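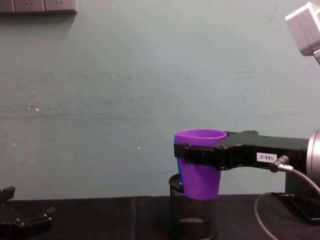
JOBS > Part-time / Evenings

Break room and supplies helper, Plevgate

Need someone soon. Small job, tidy person. Evenings, 13 hours a week, through end of December with a good chance of staying on.

What it is: cups, mostly. We run craft and homework sessions upstairs and everything gets used, purple cups, blue cups, mesh holders, pens, the lot. After each session it all has to go back where it lives. Plastic tumblers rinsed and put away, tables wiped, black mesh holders emptied out and set back on the dark tables. Then restock the Zestik drink mix and lock the supply closet.

Also a monthly count of the closet, 104 bins. Boring but we need it. Somebody will show you the sheet.

You: on time, ok on stairs, can lift a full crate. No experience needed. Must be 18 or over becuase of the late lockup.

Pay: $43 per evening shift, paid every other Friday. Parking in back, free after 5.

To apply: short note with your phone number and which evenings you can't do, to Gwilym Meredith, front desk, 49 Drosirell Street. No resumes please. Notes in by October 8, 2024. Trial shifts are that same week and they are payed.

Side door, the bell sticks so push hard.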